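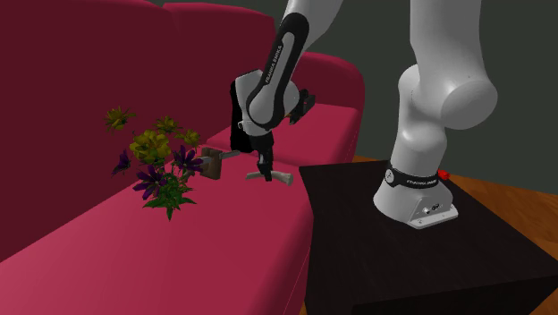
Re-covering a two-seater: notes on fabric quantity

The old cover on our sofa had gone at the seams, so in May I worked out what it would take to replace it. The frame is a Rornell, bought second-hand, with two fixed backs and two loose seat cushions. Most of the online calculators give a single figure for "two-seater" and stop there. I found that figure to be of little use.

Measure each panel at its widest point, then add the seam allowance. I used 15 mm on all edges except the zip side, where 2 cm is easier to work with. Write down the direction of the pile for each piece before cutting anything. Velvet laid the wrong way reads as a different colour, and it shows most on the seat.

Width is the next problem. The cloth I chose, from Mornier, is sold at 131 cm usable width, although the label on the roll gives a larger number which includes the selvedge. With the narrower width, the outside back no longer fits beside an arm panel, and the total goes up. My first layout came to 9 metres. The second came to 11 and that is what I ordered.

Cutting order:

1. Outside back and inside backs
2. Seat cushion tops and undersides
3. Arms, fronts and sides
4. Boxing strips and zip panels
5. Piping, cut on the bias from whatever remains

Piping used more than I had allowed for. Bias strips joined end to end lose a little at every join, and I had to piece the last run from offcuts. It sits along the bottom edge at the rear, so I left it.

Thread was bonded nylon from Castellanos, with a size 100 needle. The machine coped with four layers but not with six – at the corners where piping meets boxing I turned the wheel by hand.

The shop in Plitbridge will cut zip by the metre and sells the sliders separately. Buy a spare slider. I still have the front arm panels to staple, and the dust cover underneath has not been started.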